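I've had the Vultero star spectroscope on my little refractor for 34 nights and I'm smitten!
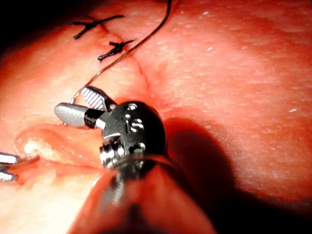 Photo: Nelli Karppinen

The slit holds focus, the calibration lamp is bright, and I got Vega's Balmer lines on night 2 (I may have yelled).
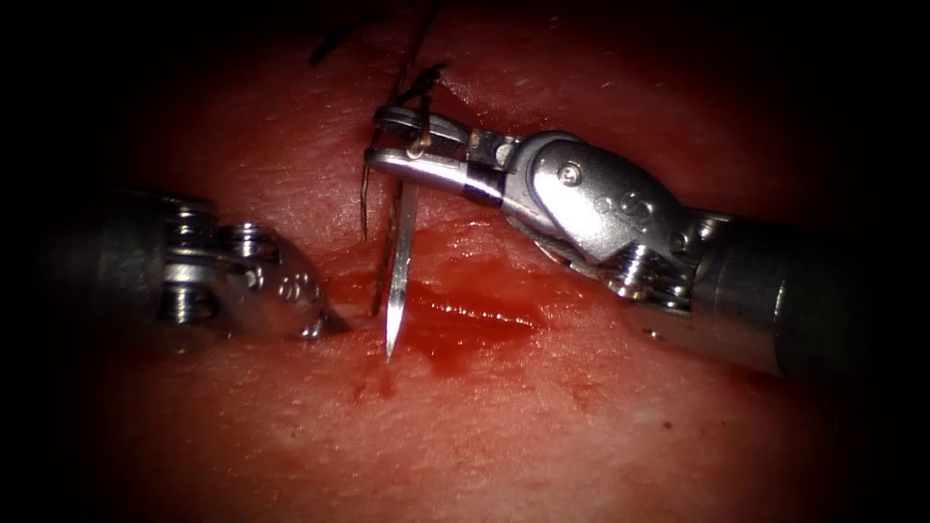

Needle at the incision line

Gripe: the guide port screws are tiny. The Kadard adapter helped.
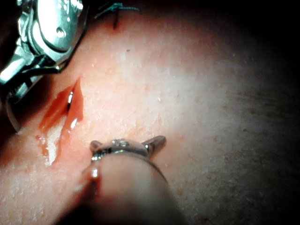 Instrument tip over the surface

At 100 bucks off in June, I'd buy it again.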